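Dendska (robot arm)

Dendska is a home-built robot arm with a two-fingered gripper, designed and put together by Lambros Economou and A-yeong Jeon. It was started in a spare bedroom in Drestmont and finished, as far as such a thing is ever finished, at the shared workshop in Derport, where it still lives on the long bench by the back window. The arm is best known among home builders for its gripper, called the Tsolakis, and for the very full set of building notes that its makers have kept up from the beginning, mistakes and all. It has never been sold as a kit, although quite a few people have asked.

Name

Dendska doesn't mean anything. Economou has said that he wanted a word that would bring up no other results when he searched his own computer for files, and that he typed letters until he found one he could also say out loud. The gripper has a more ordinary history. Tsolakis was the name on the lid of an old biscuit tin in which its screws and springs were kept for most of the first winter, and people in the workshop fell into the habit of asking whether "the Tsolakis" was out or put away. By the time the gripper was a working thing it already had its name.

Background

Economou had built small machines at home for years, mostly plotters and a rather slow device for turning the pages of sheet music, and he began the arm as a follow-on from the page turner. He wanted something that could reach, pinch and let go without having a separate mechanism for every job. The first version stood on a chest of drawers and had to be unplugged at night because one of its motors hummed. It could pick up a wooden block and put it down again, and would do so quite happily for a whole evening, but anything thin or soft defeated it.

Jeon came into the project after seeing the arm at an open evening in Derport one May. She repaired cameras and small instruments, and her interest was in the end of the arm, where (as she put it in the notes) all the forgiving had to be done. She took the old gripper home in a carrier bag and brought back a page of drawings the next week. From then on the two of them divided the work fairly neatly, with Economou looking after the arm, the wiring and the program, and Jeon looking after everything beyond the last joint. The dividing line moved back and forth a good deal, and there are some long and good-natured passages in the notes about whose side of it a particular cable was on.

Design

The finished arm has 191 parts, counting every bracket and spacer but leaving out the screws, a total that Economou keeps on a sheet pinned above the bench and alters by hand. Three of its joints were rebuilt from scratch after the move to Derport. The shoulder had been sagging under the weight of the longer forearm, the elbow had picked up a wobble, and the wrist had to be made again in any case to take a camera. The housings are black and angular, with ridges along them, and they show their age in scuffs and small scratches, as the arm has been taken apart and reassembled on the same bench more often than either of its makers cares to work out.

The Tsolakis gripper has two black fingers that taper towards the tips. Earlier fingers had been broad and blunt, a shape that suits blocks, cups and rolled socks very well but tends to push a thin thing along the table ahead of it. Jeon narrowed them step by step, trying each pair for a few evenings before changing anything, and bevelled the tips so that an edge could be met at a shallow angle. The fingers open wide, wider than most of the arm's work needs, and this was a deliberate choice – it lets the camera look down between them at whatever is underneath.

The wrist camera is small and fixed. It moves with the hand, so the fingers always appear in the same part of its view while the table and everything on it slides about. Economou was against this at first. He had a perfectly good camera on a stand and thought that one was enough, and for several months the arm ran with the stand camera only. What changed his mind was the trouble with hidden edges. When the hand came down it blocked the stand camera's view of the very thing it was meant to be taking hold of, and the arm would close its fingers with great confidence on nothing at all.

Teaching the arm

Dendska is taught by being led through a task. One person works a pair of hand controls clamped to the edge of the bench, the arm follows, and the movement is saved together with what the cameras saw. The makers' own log gives a total of 2,084 saved movements at the point when they last tidied it up, and a fair share of those are failures which they chose to keep and label. The notes advise anybody copying the project to save less at a time and look at it sooner. In the early days the pair would record for a whole afternoon before checking, and on one occasion found that the wrist camera had been out of focus since lunch.

The tasks have always been household ones. The first were stacking blocks and moving cups, followed by folding a flannel, and then by a run of work with small flat things such as envelopes, bookmarks, wallets and card holders. These last have a way of looking easy. A person opening a card holder uses a fingernail, a thumb and a certain amount of impatience, none of which the arm possesses, and the clear plastic sleeves inside bring difficulties of their own. They are shiny, they lie on top of one another, and their edges can be very hard for a camera to pick out under a bright lamp. 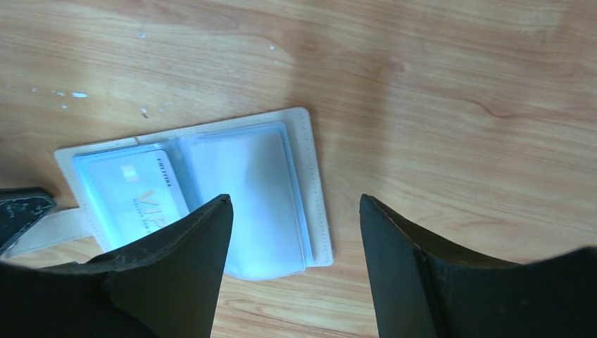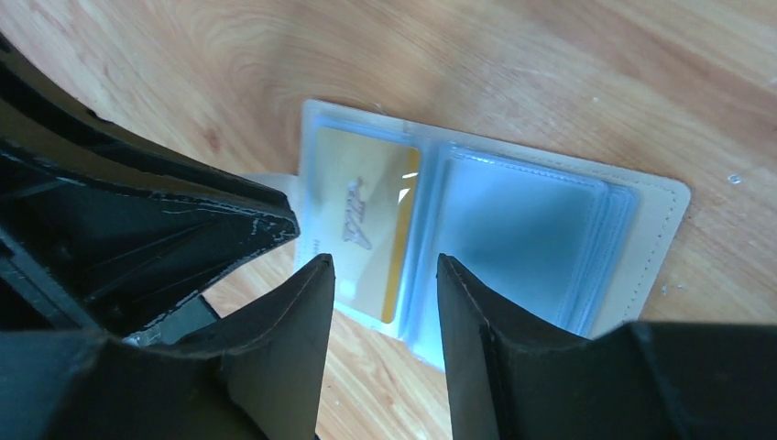

The Tsolakis gripper with an open card holder, from the wrist camera.

Lighting turned out to matter as much as the shape of the fingers. The bench at Derport gets strong daylight for part of the day, and movements saved in the morning did not always carry over well to the evening, when the lamps were on and the reflections fell in different places. Jeon's answer was to record at all sorts of hours and to move the lamp between sets. Economou would have preferred to hang a blind. They have done both, at different times, and the notes give a fair hearing to each, although it is Jeon's way that the current instructions recommend.

A second long-running question concerns how far the arm should be allowed to press down. Set too cautiously, the fingers skate over a thin cover without catching it. Set too firmly, they mark the table, or bend whatever is lying there. The present setting was arrived at with kitchen scales and a pad of paper, and the method is written out in full in the notes, together with a warning to take the batteries out of the scales afterwards if they have to go back to the kitchen.

Copies and variations

Two complete copies of the arm are known to its makers. One was built in Drestmont by a former neighbour of Economou's and has a shorter forearm so that it can be kept on a bookshelf. The other uses the Derport drawings unchanged except at the base, where it is bolted to an old sewing machine table, and its owner reports that the treadle underneath makes a comfortable footrest during long recording sessions. The gripper has been borrowed more widely than the arm. Several builders have fitted it to machines of their own, usually with a new mounting plate, and Jeon keeps a page of the measurements most often asked for.

Current state

Work on Dendska goes on, mostly in the evenings. The wiring through the elbow is due to be replaced, and there is a plan, much discussed and not yet begun, for a quieter set of motors at the shoulder. The building notes are kept in a ring binder at the Derport workshop as well as in a shared folder, and the binder is generally the more up to date of the two.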